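Facing (retailing)

Reading time: 2 min

Facing, also called fronting, blocking or zoning, is the practice in shops of pulling goods forward to the front edge of a shelf so that the display looks full and the labels can be read. The word is also used as a noun. One facing is one unit of a product visible to a customer standing in front of the shelf, so a product with three packets side by side has three facings however many stand behind them.

Method

Staff usually face an aisle from the top shelf down. Packets from the back are drawn forward, turned so that the main label points outwards, and lined up with the shelf edge. Stock with the shortest date is kept at the front. Tins and jars may be stacked two high to hide a gap. Bagged goods are harder to keep straight, as the bags slump and slide over one another, and many shops stand them in trays or behind a low clear strip.

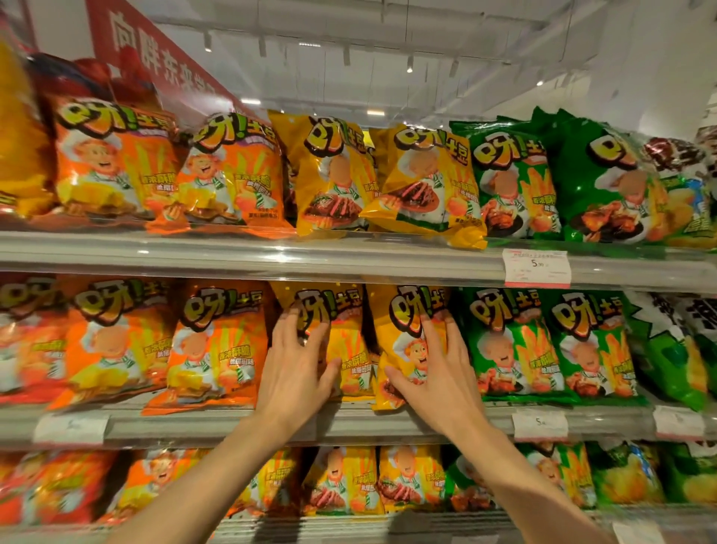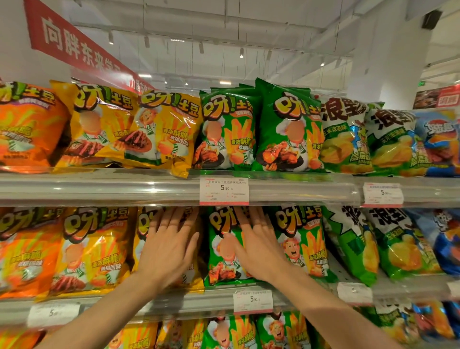 Bagged potato snacks on supermarket shelves.

Facing is most often done in the last hour before closing or in quiet spells during the day. It is separate from restocking, in which new goods are brought from the storeroom, although the two jobs are often given to the same person.

Shelf plans

In larger chains the number of facings for each product is set by a shelf plan, or planogram. Suppliers may bargain for more facings or for a place at eye level. The retail writer Dorian Aubert has argued that extra facings help a little-known product far more than a familiar one, and that the gain falls away quickly after the second.

A study by Huia Donnelly and Rui Cordeiro followed 57 small grocers over one September and recorded 1,863 separate facing rounds. Shops that faced their shelves at least 2 times a day had fewer out-of-date goods on display. The authors found no clear effect on total sales.

Criticism

Some shop workers regard the practice as wasted effort, as a faced shelf is disturbed by the first few customers. Pulling stock forward can also hide the fact that a product is running low, which delays reordering. Vasco Tavares, a former store manager in Zustmont, recommended leaving true gaps empty until the order for the day had been placed.

See also: Planogram; Stock rotation; Shelf-ready packaging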